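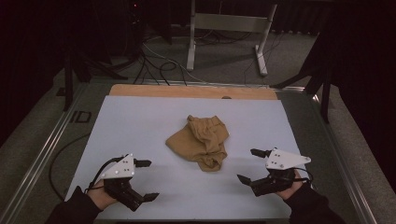
By Marichka Nazarenko
Last updated June 5, 2018

About Unia

Unia is a clothing repair and alteration workshop with a small evening school attached. We take in hems, replace zips, patch elbows and knees, reline coats and let out waistbands. We also teach people to do most of those jobs themselves.

The business was started by Jinfeng Jin and Zhenhua Yuan, who had worked together in the alterations room of a department store. When the store closed its alterations counter they rented a single room above a bakery and put a card in the window. The first winter was mostly trouser hems. We moved to our present address on Falter Street 14 months later and have been on the ground floor ever since, with the counter at the front and the sewing room behind it.

What we take in

Most everyday clothes are fine: shirts, trousers, skirts, dresses, jackets and coats. Knitwear goes to Yutong Han, who does darning and re-knits cuffs by hand. Her waiting time is longer than for other work, usually three weeks. We do not take leather, fur or wedding dresses. For leather we send people to Stimen, two doors along.

Please wash or dry-clean items before you bring them. Clothes do not need to be ironed. Empty the pockets, and if there is a spare button sewn inside, leave it where it is.

Prices are on the board by the counter. A plain trouser hem is £14 and a new jacket zip is £26, including the zip. We will tell you if a repair is likely to cost more than the garment is worth to you, and there is no charge for asking.

The school

Evening classes run in the back room for groups of up to eight. The beginners' course covers threading a machine, straight seams, hems and buttonholes. The second course is on fitting and is taught by Jinlong Meng, who trained as a pattern cutter. Last year 586 items were finished in class, most of them cushion covers and aprons.

You do not need your own machine. If you have one and would like to learn on it, bring the foot pedal and the manual as well. The next beginners' course starts in November.

Offcuts

We keep roughly 500 metres of donated fabric on the shelves at any time. Students can use it free of charge. Schools and playgroups may collect bags of smaller pieces from the side door, but please ring first.

The counter is open from 9 to 5.30, and until 7 on class evenings.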